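The One-Box Room: A Gallery
25 Dec 2018

The Brillholm method promises that any living room can be brought under control with one empty shoebox. Loose stuff goes in, you decide on it later, and the room "learns" to stay clear. I have read all 27 pages of the booklet and I still don't know how a room learns anything. But the method is cheap, and people keep writing to ask what I think of it, so it got a fair try with a bright orange box and whatever was in the fruit bowl.
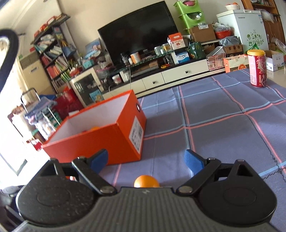 My first complaint is about size. The booklet says a shoebox holds "a day's worth of drift." Maybe it does in a house where drift means keys and a pen. Try it with medicine boxes, jars, bags, books and binders, and you'd need the whole shoe store. Brillholm's answer is to buy a second booklet.

The second complaint is that a box with no lid on it is only a smaller mess with walls. The Zistska people at least admit this and tell you to empty theirs every night. I lasted six nights in July and then started walking past it.

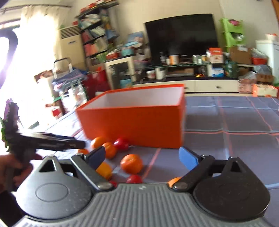 Open box, white inside. Oranges, a red bell pepper and a small tomato out on the checked cloth.

Fruit is a hard test, I'll grant that. It rolls, and it shouldn't sit forgotten in cardboard for a week. But the booklet says "anything loose," and I took it at its word. A plain bowl does this job better — and you can see what's going soft.

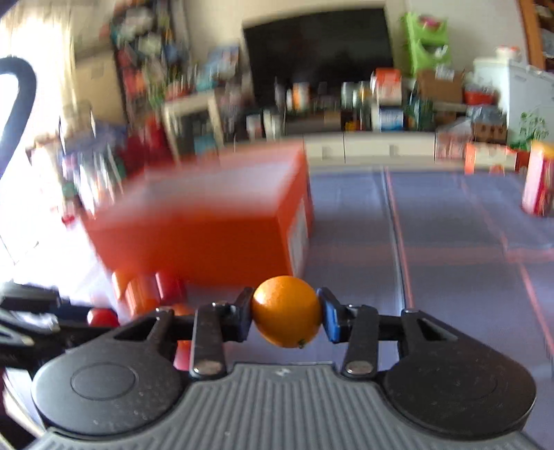

Where I come closer to agreeing is on open shelves. Things stacked on top of a low cabinet do pile up faster than things in its drawers, and a box parked next to it might catch a few. Might. I would still clear the cabinet top first and skip the box until I knew what was left over.

Verdict so far: harmless, free if you already own shoes, and oversold by about 200 percent.

Reader comments

Did the Brillholm thing for 14 days. Now I have a tidy table and a box I'm afraid to open.

You're being unfair. It works if you use it for one kind of item. Mine is batteries and chargers, nothing else.

How is this different from a junk drawer?

More galleries
Fothergill Drawer Dividers, Six Months On
Does the Nurker Rack Really Save Floor Space?
Top of the Bookcase: What Ends Up There
Zistska Nightly Reset, Tried and Mostly Dropped

Contact | Copyright 2018, all rights reserved | Back to top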